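Teaching a laundry task by hand-guiding vs. remote control: which one, and why does mine keep missing the basket?

Posted in Robots & Automation > Teaching and demos
2,821 views

Petrică Iordache

Hi all, long-time reader, first real post. I'm trying to teach a two-arm setup to take things out of a basket and put them into a front-loading washer. Nothing fancy, I don't even care about the soap yet. I've been recording demos by remote control (leader arms in my hands, follower arms doing the work) and I have 148 good ones so far, all from June onward.

When I replay the trained policy, the arm goes down toward the basket, looks great, and then closes its fingers an inch or so above the laundry. Sometimes it goes right through the motion of loading the washer with nothing in its grip, very proud of itself. It's funny the first few times!

A friend at Notow told me I should throw the remote demos out and hand-guide the arm, meaning you grab it by the wrist and drag it through the task. I tried that for an afternoon and my own hands and sleeves were in every wrist camera view, plus I can't move two arms at once and hold the cloth. So before I waste another month: does hand-guiding really teach better grasps, or am I doing something dumb with the remote demos? I use one camera on each wrist and one overhead. The basket stays pretty much in the same place every time, if that matters.

Thanks in advance, and sorry if this has been asked to death.

Leonardo Lombardi

It matters a lot, I'd start right there. If the basket never moves, the policy can mostly ignore the cameras and just learn the path. Then on the day the pile is a bit lower, or the basket got nudged by somebody's shoe, it closes on air exactly where the laundry used to be. I had the same thing on a towel task and I was sure it was the gripper. I took the gripper apart twice.

What I'd do, keeping your remote demos:

Move the basket between takes. A hand's width is enough, and turn it too. Change how full it is. Do some takes with one lonely item at the bottom, those are the ones that teach it to go down and look.

Slow down for the last bit before the grasp. When I'm driving I tend to swoop in, and the recording ends up with hardly any frames near the cloth. Now I come down, pause a beat, close, pause, lift. Don't pause too long though or it learns to hang there forever (ask me how I know).

Record some rescues. Miss a little on purpose, open, go lower, grab again. Then trim off the deliberate miss, and keep the part where you fix it.

And watch your wrist video before you train on it, all of it, at normal speed. If you can't tell from the wrist view where the fingers are compared to the laundry, the policy has a hard time too. For comparison, this is the kind of view I mean, fingers and basket both well in sight:

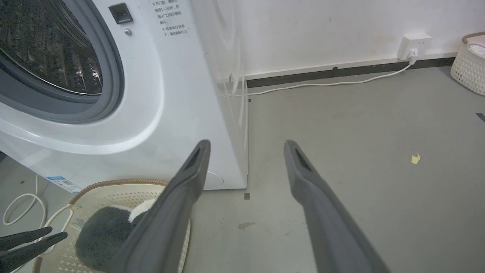 Wrist view with the basket under the left finger, washer behind it.

You want the finger tips in view the whole way down. If yours drop out of the picture right before the grasp, tilt the camera a few degrees and record a new batch. Don't mix old and new tilt in one training run, I did and got mush.

On hand-guiding: I like it for one arm and stiff things, like pushing a button or opening a door, where you want to feel the contact. For cloth with two arms I wouldn't bother. With your sleeves in the cameras you'd be teaching it that a sleeve means it's time to grab.

I went from 148-ish territory to 200 with the basket moved every take and that helped me more than the first big pile of identical ones did. Your mileage may vary, my washer is a different height than yours I'm sure.

Altıntaş

just get more demos. we use 2,000 for one task and it works fine. also check your leader and follower are calibrated the same, if the leader reads a little high the follower stops high

Petrică Iordache

Replying to both. Checked the calibration first because it was quick, and the left one was off by a hair, fixed now. Not enough to explain an inch though. Watched my wrist videos last night with a snack and yep, the tips disappear for the last part on almost every take, so I'm tilting the cameras and starting a fresh batch with the basket in a new spot each time. 2,000 is not happening in my apartment, sorry! Will post again when I have a replay to show.

Edited October 18, 2019: fixed typos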